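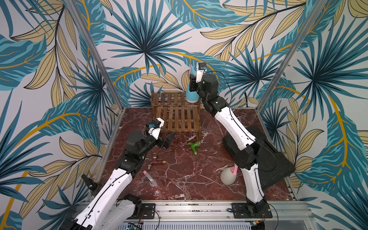 *Bench 2 at Monside, both arms over the marble, slatted rack at the back.*

Last edited Oct 2, 2019 by Ghazal Dehghan

# monside-bench-tidy

Recordings and notes from the two-arm tidying bench in the Monside packing room. We sell and repair garden and houseplant gear: spray bottles, hose connectors, small hand tools, plus all the little fittings that come back in the bottom of returns boxes. Two arms now do a share of the sorting and putting away, and this repo holds what they did, what we told them to do, and what the people on shift thought of it.

I've been looking forward to putting this up for months. If you've ever spent a whole afternoon picking fittings out of a carton, I think you'll see why!

## What's in here

| Folder | Contents |
|---|---|
| `runs/` | 1174 recorded runs, one folder each |
| `labels/` | item names and outcome for every run |
| `shift_notes/` | typed-up notes from the packing room |
| `layouts/` | starting positions, drawn by hand and scanned |
| `tools/` | loader, viewer, a script to merge label files |

Each run has joint positions for both arms, gripper opening, and video from the wrist cameras and the overhead view. Times are in seconds from the start of the run. Left and right are as seen from the rail side, where the arms are bolted on. Syahrul's first set of labels used the opposite sense and we flipped them all, so if you find one that looks backwards, it probably is. Please open an issue.

## The job

A run starts with mixed items on the marble and ends when the operator presses the pedal. There are three kinds:

- `rack_up`: spray bottles go on the top level of the slatted rack, standing
- `fittings`: connectors and metal fittings go into one group, tools into another
- `clear`: everything off the floor and onto the rack or the mat, any order

Bottles were the fun part. A trigger head makes them top-heavy, and the round ones roll when they're on their side. The arms got noticeably better at those once Herman Hartono suggested approaching from the neck, the way he does it himself when he's got a carton under the other arm. We recorded 89 runs straight after that, tagged `neck_first`, and they are lovely to watch. Start there if you only want a taste.

Clear plastic is still hard. The tubes with coloured caps are mostly found by the cap, and if the cap is hidden the arms tend to reach short.

## What changed for the crew

This part matters to me more than the numbers, so please don't skip it.

Before the bench, returns sorting was a standing job that went to whoever was newest. Fikri Sitompul did it for most of his first year and his wrists were sore by the end of it. He now runs the bench three days a week: he sets up layouts, watches the runs, takes over with the leader arms when something jams, and writes the labels. His job title changed in December and so did his pay grade. I wanted that written down somewhere public.

Herman stayed on repairs by choice. He gets his parts pre-grouped now, and he says he can hear the radio again because the big tumble sorter is off most of the day.

Some things got worse, or at least more awkward:

- The bench wants someone nearby at all times, and on a short-staffed shift that person can't help with dispatch.
- Two people used to sort side by side and talk. Now it's one person and a screen. Prasetyo Oei brought this up at the Rudemham meeting and we moved the desk so the operator faces the packing line.
- Everyone knows the runs are recorded. We agreed in writing that recordings are never used to judge how quickly a person works, and operator names are stripped before anything gets here.

No one has lost hours over the bench. We asked for that before it arrived, and it's in the same agreement.

## Using the data

```
pip install -r requirements.txt
python tools/view.py --run 51
```

Run 51 is a good first one, a short `rack_up` with a clean finish. The viewer plays at 30 frames per second by default. Space pauses it, and the arrow keys step one frame at a time.

To load everything of one kind:

```
from tools.loader import load
runs = load("runs", kind="fittings")
```

## Known problems

- The wallpaper on the enclosure walls is busy on purpose (we wanted the cameras to cope with a cluttered background), but it does confuse simple colour thresholds. Green fittings in particular.
- Marble veins sometimes get picked up as thin objects.
- The black mat was moved between sessions and its edge doesn't always sit flat. Its position isn't logged.
- A few runs from the Saragih site are mixed in. They have `sg_` in the folder name and a different gripper offset.

## To do

- [ ] finish outcome labels for the `clear` runs
- [ ] log the mat position
- [ ] second viewer window for the left wrist camera
- [x] typed shift notes up to the end of last month
- [ ] ask Bolalholm whether they want their own layouts added

## Thanks

Syahrul Ginting built the rail mounts and rewired them twice without a grumble. Fikri and Herman wrote nearly all of the shift notes. Corrections are very welcome, especially to item names, where we've argued plenty over what counts as a "connector" and what counts as a "fitting". Current rule: if a hose goes on it, it's a connector.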